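Mususell Cotton Tablecloth Starch, 500 ml trigger spray

In stock. Ships from Jarcombe, usually the next morning if you order before 2 pm.

Hello and welcome to the page for the thing I get asked about more than anything else in the shop! I'm Veronika Orbán, I sell table linen and everything that goes with looking after it, and this is the starch I use on my own cloths at home. I've tried a good few over the years (some of them smelled like a swimming pool) and this is the one I keep going back to.

It's a ready-mixed liquid, so there's no boiling and no lumps. You shake it, spray it on, give it a minute to sink in and then iron. The scent is very light, a bit like clean cotton with something lemony behind it, and it goes once the cloth has cooled.

What it's good for

Cotton and linen, mostly. Tablecloths, runners, napkins, tray cloths, aprons if you like them crisp. Cotton mixes are fine too, though they never come up quite as stiff. I wouldn't put it on silk or velvet, and I wouldn't put it on anything with a wipe-clean coating because it just sits there in beads and then goes tacky.

How I use it

Wash the cloth as normal and take it off the line while there's still a touch of damp in it. If it's bone dry, flick some water over it and roll it up for ten minutes. Spray from arm's length, on the wrong side if the cloth is dark or printed, and go lightly. Two thin coats beat one soggy one every time! Iron from the middle out to the hem and then hang it over a door till it's cool. If you fold it warm you'll iron the creases in for good, and I still do this when I'm in a hurry and then swear at myself.

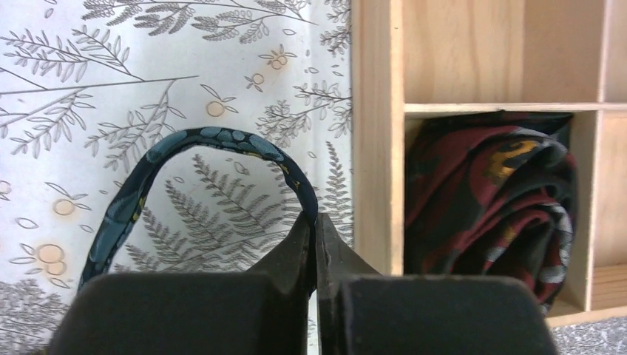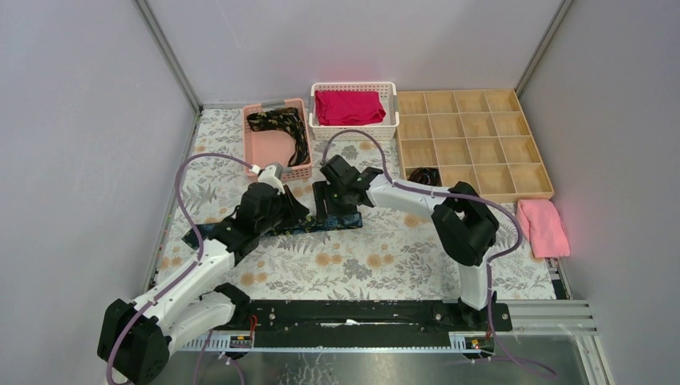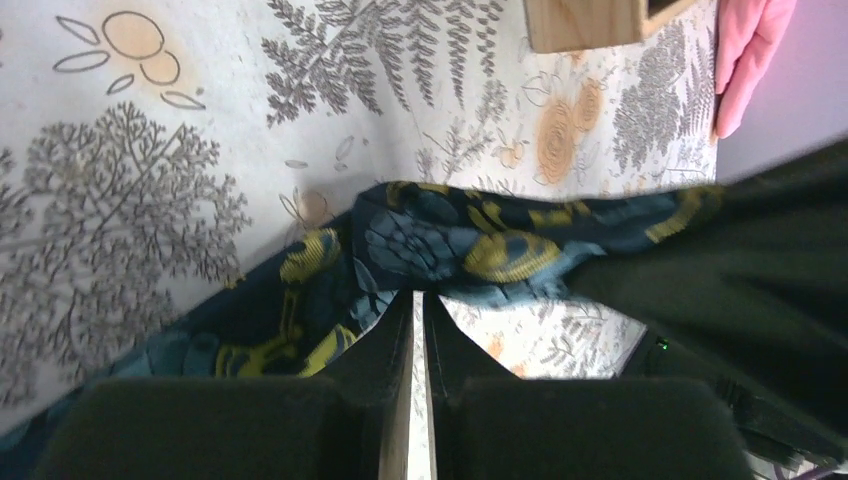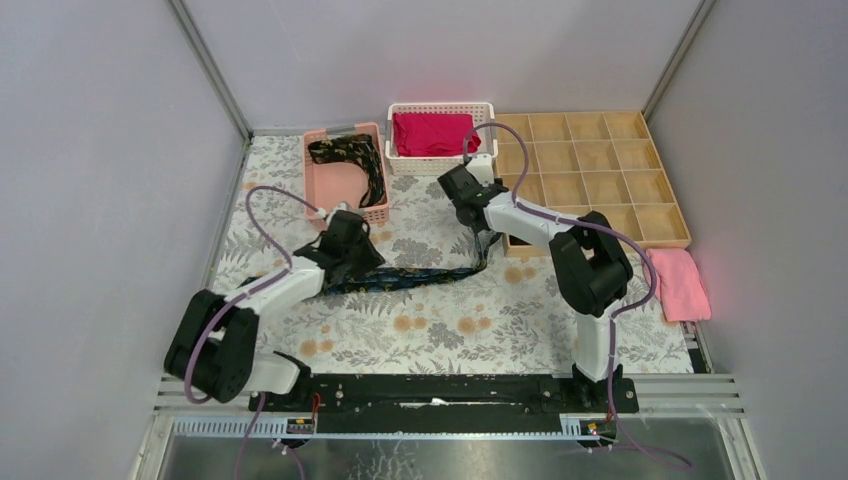
People write in to ask whether starch will spoil a printed cloth, and so long as the dyes are fast, it won't. Test a corner first: spray it, press it under a white hanky and see if anything comes off. Pale grounds are the easy ones. On an off-white cloth with grey leaves and tan-orange flowers, like the one on the table, you can spray the right side without fretting about marks. It's the navy runners and other dark pieces that catch people out, as too much starch dries to a whitish bloom. If that happens, wipe it with a damp sponge, press it again from the back and it should go. Reds I would always test twice, whatever the label says.

How far does a bottle go?

I get two big tablecloths and a set of napkins out of one bottle, but I do like things properly stiff. My friend Retno Krishnan makes hers last far longer and her table always looks lovely, so make of that what you will. If you've only got napkins to do, you'll have it for months.

Storing it

Somewhere cool, nozzle turned to off. It can thicken a bit in August if you leave it in a conservatory (mine did). A good shake sorts it out. If the nozzle clogs, hold it under the hot tap and give it a few squirts of plain water. Keep it away from children and out of the frost.

Sizes and refills

500 ml trigger spray
2 litre refill, no nozzle
Fumov fine-mist nozzle, fits both

The Fumov nozzle is sold on its own and it's worth having if you do a lot of thin cotton. The one that comes with the bottle is fine, just a bit splashier.

What customers have said

"Bought it for my mum's old damask and it came up like new. I'd order the refill next time, I went through the small one in a weekend." Ha-neul Lim

"Does the job. Took me a couple of goes to stop overdoing it and there were flakes on my iron the first time, which wiped off. Nice smell." Jae-in Shin

"Good starch but the trigger on mine was stiff. Veronika sent another one straight away." Han-gyeol Na

About those flakes: they come from ironing before the starch has soaked in, or from having the iron too hot. Wait a bit longer and turn it down a notch. A Jang iron cleaning stick will shift anything that's baked on, and I've got those on the laundry page.

Delivery and returns

The refill is heavy so it goes by courier, and the small bottle goes in the ordinary post. Unopened bottles can come back to me at any time. If yours turns up leaking, send me a quick photo and I'll pop a new one in the post.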